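I have been meaning to write up the planner work since the leaves came down, and here we are on Fri 12 December with the kettle on and a regression run chugging away, so I suppose tonight is the night.

Some of you will remember that Plorneo, my little grasp planner, used to think for ages before it did anything at all. Gun-woo Ki looked over my profiler output one evening and spotted that I was rebuilding the whole collision world on every query – every single one! – and once I stopped doing that, planning time dropped from two seconds to 200 milliseconds. I owe him a very large lunch.
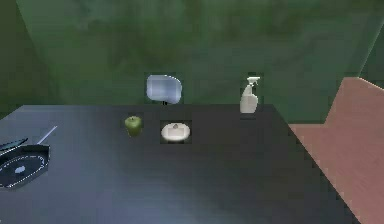

Perception is the part I'm still fussing over. Plorneo fits a simple shape to each object before it plans anything, and I give it a mixed table on purpose. A green apple is a lovely thing to fit, practically a sphere, and the spray bottle does fine if I treat the trigger head as a separate box. The frosty see-through container at the back is my real worry, as my depth filter was written with solid, dull surfaces in mind and I've never been happy with how it treats anything glassy.

So the next job is a confidence value for each fitted shape, so the planner can leave a wider margin when it isn't sure. I have 25 table layouts saved to try it on, and I'll post the plots once I've cleaned up the axis labels.

Filed under: Robots, Motion Planning, Evening Projects

© Toivo Pelkonen | Contact | Back to top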